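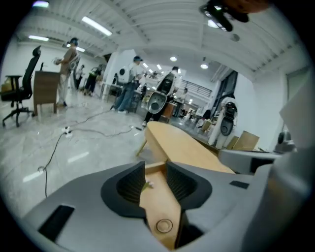

How to draw up fixtures for a nine-team sevens day

Nine is an awkward entry for a one-day sevens tournament. It does not split into two even pools, and it does not fill a knockout bracket. The method below works on two pitches, gives every team four matches and finishes by mid-afternoon. We have used it at the Manance Sevens, played on the two lower pitches at Shehata Park.

Why not play everyone?

A full round robin for nine teams is 36 matches, with eight matches for each team. That is too much running for one day, even with big squads. Three pools of three, played in two stages, brings the total down to 18.

What you need

Two marked pitches, each with its own referee
A central clock and a loud horn
A list of the nine entries, with last year's finishing order if you have it
Printed score cards
One person at the desk who does nothing but results

Step 1: Fix the slot length

Seven minutes each way with a two-minute half-time makes 16 minutes. Add four minutes to clear the pitch and get the next teams on. That gives a 20-minute slot, and three slots an hour.

Start both pitches on the same horn. If one match is held up by an injury, the other pitch waits. Letting the pitches drift apart causes more trouble than a short delay.

Step 2: Seed and draw the pools

Put your three strongest entries at the top of pools A, B and C. Draw the other six out of a hat. If a club has entered two sides, keep them in different pools. When Bedell sent a first and second seven, we drew the second team again until it landed away from the first.

Number the teams in each pool 1 to 3.

Step 3: Lay out the first stage

Use this order. No team plays in two slots running.

10.00 A1 v A2 (Pitch 1), B1 v B2 (Pitch 2)
10.20 C1 v C2 (Pitch 1)
10.40 A1 v A3 (Pitch 1), B1 v B3 (Pitch 2)
11.00 C1 v C3 (Pitch 1)
11.20 A2 v A3 (Pitch 1), B2 v B3 (Pitch 2)
11.40 C2 v C3 (Pitch 1)

Pitch 2 is free in every other slot. Leave it for warm-ups. It is tempting to squeeze an extra match in there, but it takes away somebody's rest.
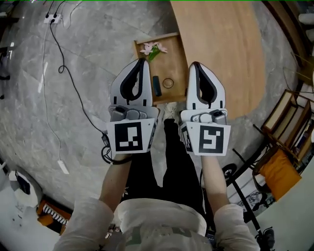
Hand-held grippers and a small wooden tray on a marble floor.

Step 4: Work out the pool tables

Award three points for a win, two for a draw and one for a loss. A team that fails to turn up gets none. Separate level teams in this order:

Result between the two teams
Points difference across the pool
Tries scored
Toss of a coin

Put the tie-break rules in the joining letter. Ours goes out in February so that captains have time to query it.

If all three teams in a pool are level, skip the first test and go straight to points difference.

Step 5: Set the second stage

The first stage ends at 12.00. Allow 40 minutes for lunch and to get the tables checked and pinned up. Then form three new pools:

Cup: the three pool winners
Plate: the three runners-up
Bowl: the three third-placed teams

Play these in the same order as the morning, starting at 12.40. The Plate and Bowl take the place of pools A and B, and the Cup takes the place of pool C. The Cup matches then have the park to themselves, and the last of them kicks off at 14.20. Presentations can begin at 14.45.

Nothing carries over from the morning. Every team starts again on zero.

Step 6: Plan for a withdrawal

If a team drops out before the day, redraw with eight in two pools of four and tell every captain the same evening. If it drops out on the morning, keep the draw as it is. Score its matches as a 5-0 win to the opponents and offer them a friendly on Pitch 2 in a free slot.

Running the desk

Both captains should sign the card before it leaves the pitch. Enter the score by hand first, then on the computer. We keep our tables in Vora, but any spreadsheet will do the sums.

Pin a copy of the fixtures by the changing rooms and another near the food. If you print a programme, leave the afternoon fixtures blank so spectators can fill them in. We had 1,000 printed one year and ran short of pens before we ran short of programmes.

Page last updated Sunday, March 1, 2026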